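Plateau de table Prarach, blanc mat

Accueil > Cuisine et atelier > Plateaux et plans de travail > Prarach blanc mat

Disponible - préparation sous 14 jours

Il y a des meubles qu'on achète pour les regarder et d'autres sur lesquels on pose tout, du matin au soir, sans y penser. Le Prarach est de la seconde famille, et c'est pour ça que nous l'aimons tant ! Un grand plateau blanc, mat, lisse, large comme on les veut quand il faut étaler une pâte, trier des papiers, démonter une lampe ou simplement poser les courses sans jouer des coudes. Nous l'avons depuis longtemps dans notre propre cuisine d'essai et nous continuons à lui trouver des usages.

Le dessin est signé Essam Hegazy, qui travaille avec nous depuis les débuts de la gamme Okafor. Il est parti d'une vieille table de pliage repérée dans un atelier de reliure, une table de 1921 dont il ne restait presque plus de peinture mais dont les coins, polis par les manches et les tabliers, étaient devenus doux comme des galets. Il en a gardé le coin arrondi. Le reste est droit, tout simplement, pour que l'on puisse mettre deux plateaux l'un derrière l'autre ou côte à côte et gagner de la place quand la pièce s'y prête.

La finition

Le blanc du Prarach n'est pas brillant et nous y tenons. Sous une lampe forte, il reste calme : pas de reflet qui tape dans l'œil, une lumière bien étalée, un peu plus froide au milieu, légèrement grise là où l'éclairage faiblit. Pour travailler de près (couture, petites réparations, pesée d'épices) c'est un vrai confort, et pour photographier des plats aussi - plusieurs de nos clients s'en servent de fond et ne sortent même plus leur papier blanc.

Un blanc mat vit, il faut le savoir avant de commander. Un trait fin peut apparaître si l'on fait glisser un objet dur, une petite miette sombre se voit de loin, et si vous êtes du genre à passer l'éponge toutes les heures vous la passerez toutes les heures. Les autres s'y font très bien. Chez nous le plateau sert sans nappe et sans sous-main, tel quel :

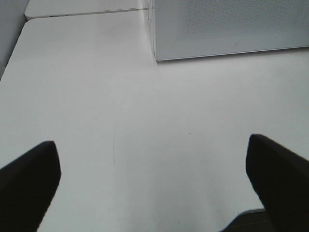 Pour l'entretien courant, un chiffon microfibre humide et une goutte de savon neutre suffisent. On essuie, on sèche, c'est fini. Évitez la poudre à récurer et le côté vert des éponges, qui lustrent la surface par endroits et laissent des zones satinées qu'on ne rattrape pas. La gomme blanche est à essayer d'abord dans un coin, en appuyant à peine. Sur le curcuma et le jus de betterave, agissez vite ; sur l'encre de stylo bille, un peu d'alcool ménager sur un coton fait généralement l'affaire.

Les casseroles qui sortent du feu vont sur un dessous-de-plat. Nous recevons la question souvent, alors voilà : le plateau supporte une tasse de thé brûlante sans sourciller, mais ce n'est pas une plaque de cuisson.

Seul ou à deux

Beaucoup de gens commencent avec un plateau et en reprennent un second. Le bord arrière droit permet de les approcher de très près. Si le sol n'est pas parfaitement plan (et dans l'ancien, il ne l'est jamais), vous aurez peut-être une petite marche entre les deux. Les pieds réglables Ultano rattrapent jusqu'à 18 mm ; on les visse à la main, on pose un niveau en travers, on revient d'un quart de tour et c'est bon. Comptez un petit quart d'heure pour la première table, beaucoup moins pour la suivante.

Certains préfèrent garder la différence de hauteur et s'en servir : le plateau du fond devient une tablette où l'on range le sel, le minuteur, la radio. Nous trouvons l'idée très jolie et nous l'avons copiée dans la petite pièce du fond.

Ce qui est fourni

Un plateau Prarach blanc mat
Quatre pieds réglables Ultano
La visserie et sa clé
Un chiffon microfibre
La notice de montage, en français

Ce qui est proposé en option

Jeu de roulettes à frein Ultano
Barre de liaison pour deux plateaux
Passe-câble Nullbridge, blanc ou gris
Tiroir plat Okafor, à fixer dessous

Le passe-câble Nullbridge mérite un mot. C'est une petite pièce toute bête qui se pince sur le bord arrière et retient le fil d'une bouilloire, d'un robot pâtissier ou d'un chargeur. On en met un, puis deux, puis on se demande comment on faisait avant ! Il se retire sans laisser de trace et ne demande aucun perçage.

À côté des appareils

Une bonne table de cuisine se juge aussi à son voisinage. La nôtre est installée tout près du plan carrelé où se trouve le micro-ondes, et cette proximité a changé notre façon de cuisiner. On sort le plat, on se tourne, on pose. Pensez-y au moment de choisir l'emplacement : mesurez la porte grande ouverte, et mesurez-la vraiment, avec un mètre, parce que l'œil se trompe toujours sur une porte qui pivote. Une porte de micro-ondes ouverte prend beaucoup plus de place que l'appareil fermé ne le laisse croire, et c'est elle qui décide de l'endroit où l'on peut se tenir. Nous conseillons de garder assez de passage pour une personne avec un plat dans les mains, coudes écartés.

Le carrelage blanc brillant d'un côté, le blanc mat de l'autre : nous avions peur que les deux se disputent. Pas du tout. Le brillant renvoie la lumière, le mat l'absorbe, et un micro-ondes blanc à deux boutons rotatifs trouve sa place là-dedans sans qu'on ait à réfléchir aux couleurs. Nous avons un faible pour ces appareils à molettes, d'ailleurs. Une pour la puissance, une pour le temps, on tourne et on s'en va. Le plateau tournant en verre se soulève et se lave dans l'évier, et on le fait sécher à plat sur la table, sur un torchon plié.

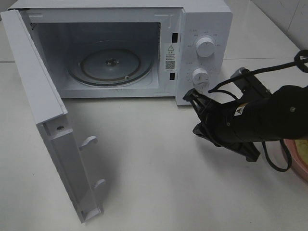
Marseille, février

Nouvelles de l'atelier

La nouvelle série est en cours et Cleiton Queiroz, qui s'occupe des finitions, est content du blanc. Il a repris le ponçage des chants avec un grain plus fin et l'arrondi du coin est encore plus agréable sous la main qu'avant. Si vous avez déjà un Prarach de la série précédente et que vous voulez l'accoler à un neuf, écrivez-nous avant de commander : la teinte est la même, mais nous préférons comparer avec une chute de votre lot quand nous en avons gardé une.

La série compte 100 plateaux. Les précommandes partent en premier, dans l'ordre d'arrivée, et les autres suivent. Nous ne faisons pas de liste d'attente payante.

Cleiton prépare aussi un coloris gris très pâle. Les premiers essais sont superbes, un peu trop bleus à son goût le matin et parfaits vers 17 heures, alors il recommence. Nous en reparlerons quand il sera d'accord avec lui-même.

Montage

Le montage se fait à deux, surtout pour le retournement. Posez le plateau à l'envers sur une couverture propre, sans gravier ni vis oubliée dessous (un seul grain suffit à marquer le mat, nous en avons fait l'expérience avec notre tout premier exemplaire). Vissez les quatre pieds à la main jusqu'en butée, puis serrez avec la clé. Retournez en portant par les longs côtés, jamais en faisant pivoter la table sur deux pieds. Réglez la hauteur une fois la table à sa place définitive.

Si vous montez la barre de liaison, faites-le en dernier, les deux plateaux déjà de niveau. Les trous sont oblongs et laissent un peu de jeu.

Livraison et retours

Le plateau voyage à plat, entre deux cartons alvéolés, avec des coins en mousse. Le colis est grand, prévenez-nous si l'escalier est étroit ou tournant et nous verrons avec le transporteur. Ouvrez l'emballage devant le livreur et regardez la surface en lumière rasante : c'est là que se voit un défaut, beaucoup mieux que de face. En cas de souci, notez-le sur le bon et envoyez-nous une photo, nous remplaçons.

Vous pouvez nous retourner un plateau non monté, dans son emballage d'origine. Gardez donc les cartons quelques jours.

Questions reçues

Peut-on couper directement dessus ?
Non, prenez une planche. La lame laisse des traits fins qui prennent la couleur des aliments.

Convient-il à un atelier ?
Oui, très bien pour l'électronique, la maquette, le papier, la couture. Pour l'étau et le marteau, nous avons plus costaud dans la gamme Okafor.

Peut-on percer le plateau ?
Oui, par le dessous de préférence, avec une butée de profondeur. Un perçage traversant annule la reprise mais pas la garantie sur les pieds.

Le mat jaunit-il ?
Notre exemplaire est installé à côté d'une fenêtre et nous n'avons rien remarqué. Si vous laissez un objet toujours au même endroit en plein soleil, déplacez-le de temps en temps.

Peut-on poser un micro-ondes dessus ?
Bien sûr, à condition de laisser de l'air tout autour comme le demande la notice de l'appareil, et de ne pas boucher ses grilles d'aération. Prenez alors les pieds fixes plutôt que les roulettes.

Vendez-vous le plateau sans pieds ?
Oui, sur demande, par le formulaire de contact. Indiquez « plateau seul » dans l'objet du message.

À voir aussi : Tiroir plat Okafor - Roulettes à frein Ultano - Passe-câble Nullbridge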